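Chapter 4
Folding, Rolling and Putting Away

Last updated: August

Most of us learned to fold from whoever happened to do the washing at home, and very few of us have looked at the habit since. I was taught on a bed in Plisthorpe, with the covers pulled straight first, and I still think a bed is the best folding table a house can offer – wide, soft and at a kindly height for the back.

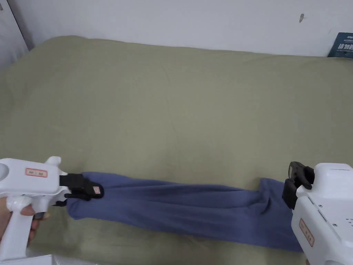

In this chapter we begin with the long, awkward pieces, the ones that bunch and twist as soon as you pick them up. Take hold of both ends, draw the cloth out gently until it lies in a line, and only then decide whether it wants folding or rolling. Lev Sirko, whose drawer method we shall meet in section 4.2, rolls nearly everything, and fits 18 garments where I would be pleased with half as many!

Before reading on, choose one drawer of your own and empty it on to the bed. Leave yourself 40 minutes, perhaps on a Wednesday evening, and keep a pencil handy for the exercises.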